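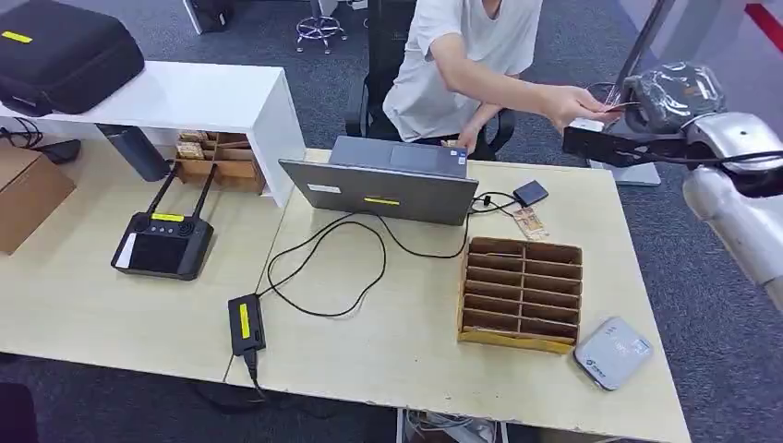
Photos: Lajos Illés / Pukby

Workspaces > Galleries > Desk storage
Print this page | E-mail this page

Does a cardboard organizer tidy a desk?

The Rarham storage guide promises a clear desk by lunchtime if you give every small thing a slot. I have my doubts. In the picture at the top there's a divider organizer with stacked slots, and the black cables still go wherever they like around the laptop. Slots do nothing for cables.

The floor gets left out of these guides as well. Gray carpet hides a dropped screw better than any drawer does, and a label on a box won't help you find it. 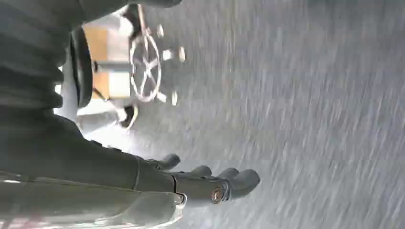 Labels and tape

Yellow labels on the laptop, the power adapter, the handheld controller and the hard case. Fine, but a label tells you what a thing is or whose it is, and neither puts it away. The organizer gets yellow tape along its front rim. The wooden one under the white shelf, full of small blocks, looks like the better idea to me.

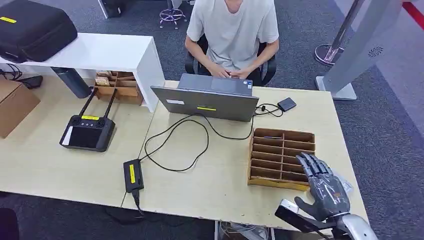

Lajos Illés disagrees, and says cardboard is worth having because you can cut a new slot in a minute and throw the whole thing out in June.

Maybe. I'd still want a tray for hardware. Round-headed bolts and a silver thumb screw are easy to keep track of while they're fastened to something. Black plate shows every scratch, too, so I wouldn't set loose ones down on it.
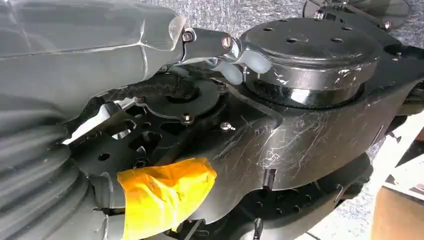
Is a cardboard organizer worth buying?
Only for light things you use every day. For cables, get a few ties first.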